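Ellach Neighbourhood Kitchen: progress report to the Rajput Fund
Prepared by Kaja Petrauskas, project lead
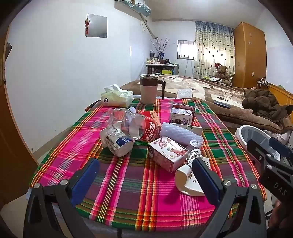

Thank you, first of all, for your patience over the summer, and for the kind letter you sent when we had to move our opening back to August. It was read out at the first lunch and got a round of applause, which I promised I would pass on to you.

The lunches are now running every week from half past twelve until three, though people start drifting in well before noon and I'm afraid we have given up trying to stop them. Most come from the streets behind the old dairy, and a good few now take the bus over from Skastby, which we hadn't planned for at all. We have served 400 meals since opening. The lentil soup is far and away the favourite -- the fish pie less so, and we have quietly dropped it for now.

On the money side, you gave us 2,000 pounds for kitchen equipment and 1,000 for food. The equipment money has been spent in full, nearly all of it on the second-hand oven and the extraction hood, which cost more to fit than we were first told. The food money is lasting better than I feared, mainly thanks to the Mustuma allotments, who have kept us in courgettes and beans (and more marrows than any kitchen could reasonably want!). I have attached the receipts, apart from the one for the hood fitting, which the electrician has promised to send again.

What has gone less well is the evening cookery class. We had hoped to fill it with younger parents, but six o'clock is bath time in most houses and we should have thought of that. We are going to try it again on a mid-morning slot, with a play corner at the far end of the hall, and I will let you know how we get on.

The other worry is heating. The hall is lovely in August but it is a big draughty room, and the boiler is older than I am. We have asked for two quotes and I would be glad of a word with you about them before the next payment is due. Do come for lunch when you can -- there is always a place laid.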